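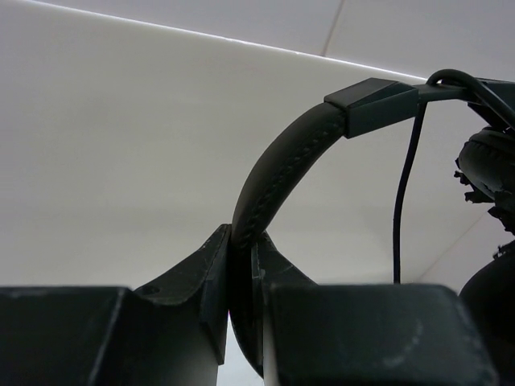
3.2 Handling of the headphones and their cables

The second group of objects in our study are headphones of the over-ear type. They are harder to put in order than cups or boxes, as the padded headband keeps its shape but the cable does not. In the survey by Kettani and Tang, 162 of 200 households kept at least one pair with the cable lying free in a drawer.

We divide the work in two parts. First the headband is held and the body is laid down, and after this the cable is taken separately. 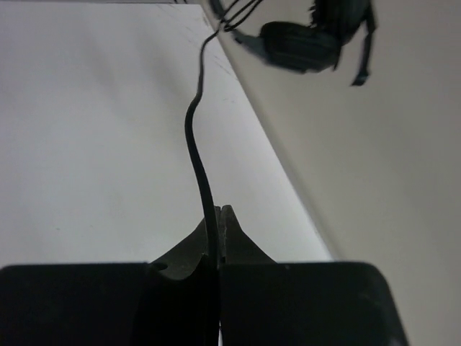

The thin cable needs more patience than the body. If it is pulled from far away, the strain goes to the place where it enters the ear cup. Thomas and Bangash therefore advise to hold it close to the cup and follow it slowly outwards.

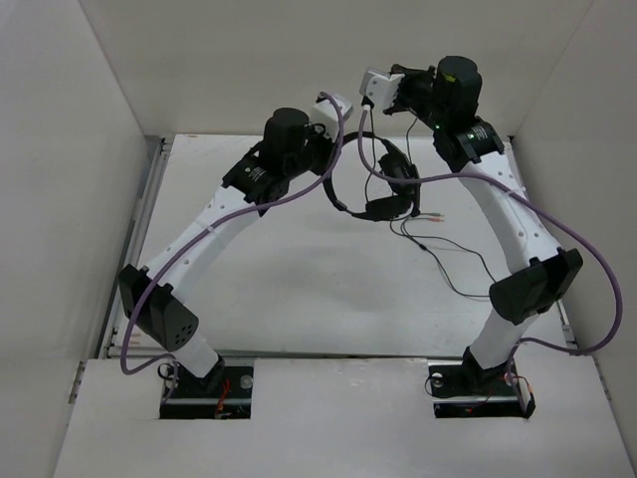 Which part should be put in order first? The headband, as its position decides how much free cable remains on each side.

Figure 4. Cable at one moment of the task.

For the length of free cable we use the Haden scale, in which a value of 70 or higher means that the cable can be laid in one wide loop without crossing. A thicker cable resists small loops, and its bends should be kept gentle.

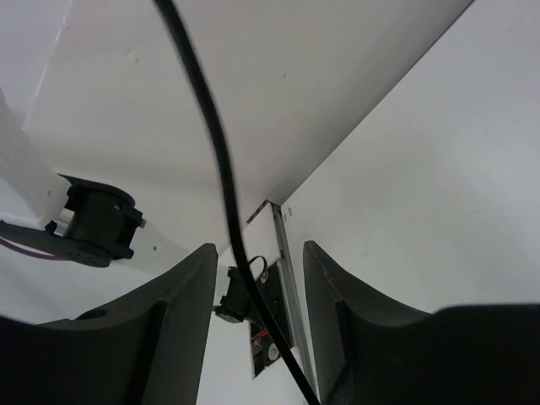 3.3 Storage after sorting

Each pair is stored flat, with the loop placed inside the headband.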